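I've had the Jekton wallpaper steamer since June, long enough to have stripped the hall, the stairs and most of the back bedroom with it, so I think I'm allowed an opinion. It cost me £140 from Van Wyk on the Hulville road, and I very nearly put it back on the shelf and hired one instead. Hiring is fine if you're the sort of person who starts on Saturday morning and finishes on Sunday night. I am not that person! I do a strip before tea and then leave it for a fortnight.

First, the good stuff. It heats up in the time it takes me to shift the furniture and lay the dust sheets, and the hose is long enough that the tank can sit on the landing while I'm halfway down the stairs. The plate is light too. My old one (a Cotby, bought second-hand, leaked down my sleeve from day one) made my shoulder ache after a single wall. With the Jekton I did the whole of the hall in an afternoon and could still lift a mug afterwards.

The tank is where I start grumbling. The filler cap is tiny and you need a funnel, and there isn't one in the box. You also can't see the water level unless you crouch right down beside it, so I've run it dry twice now. It does cut out by itself, to be fair, and it started up again both times once it had cooled and I'd filled it.
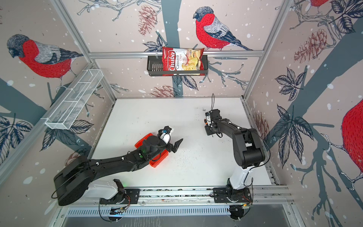 How well it strips depends almost entirely on what's on the wall. Plain old paper with a matt finish comes away in lovely long sheets after ten seconds or so under the plate. Anything with a wipeable coating needs scoring first, and the little scoring wheel that comes with the Jekton is rubbish, so buy a proper one. Big busy patterns, like those red-breasted bullfinches with the pine cones and snowy branches, are the ones I'd think hardest about before hanging, as you have to match every bird at every join and then somebody has to steam the lot off again one day. I do love a bird paper though – the back bedroom may yet get one.

Painted-over woodchip is the real test, and we had it on the stairs. Three layers of gloss, I reckon, and the steamer took its time. I got through it by holding the plate still, scraping the patch beside it and shuffling along, with the radio on and a lot of biscuits. My neighbour Huguette Landry lent me her wide scraper for that bit and it made more difference than anything in the box. Go gently on old plaster, mind. I held it too long in one corner and a lump the size of a saucer came off with the paper.

Noise-wise it's a low bubbling, nothing awful. The flex could be longer – I needed an extension lead for the stairs – and the storage bag is so tight that I gave up and keep the hose in a bucket.

Would I buy it again? Yes, but I'd want the funnel thrown in. Four stars from me, and if anyone knows where to get a spare seal for the filler cap, please leave a comment, as mine is starting to look tired.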